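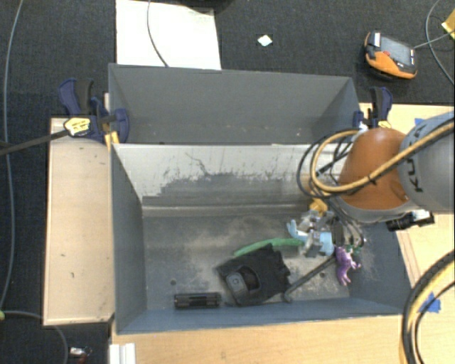 A KUKA arm works over mixed items in a gray bin at the Skarkero open day. Photo: Luangrath

FOR RELEASE IN JANUARY

Luangrath opens its picking cell to visitors and asks them to bring doubts

Luangrath, the packing cooperative, will let members and local employers watch its trial robot cell at the Skarkero site again this month, from 2 p.m. The first open day drew 13 visitors, several of whom left unconvinced.

The cell was set up by the integrator Cultau to test whether an arm can pick mixed returns out of a bin. Cultau's brochure calls the system "ready for the floor." Luangrath does not use that phrase yet.

"We've heard 'ready' before," said Huguette Rolland, who runs operations at Skarkero. "A toy, a glove, something long and bendy – those are the things that come back to us every day. I want to see it handle a whole shift of them before I sign anything."

Cultau reports 3,878 picks logged during its own testing. Luangrath has asked how many of those were second tries, and how often a person had to step in. It is still waiting for the breakdown.

Nataša Karagiannis, project lead at Cultau, said the company welcomes the questions. "A demonstration shows you one part of the job. We know the members want the rest of the numbers, and we're putting them together."

Visitors may ask for a run to be repeated. Staff from the returns desk will choose the items, a change requested after the first session, when Cultau chose them. Hervé Guillot will take questions on jobs and shift patterns, though no decision on either has been made.

The trial lasts over two months. Luangrath has made no commitment to buy.

Places are limited and must be booked through the Skarkero front office.

Press contact: Gaëtan Hoarau, Luangrath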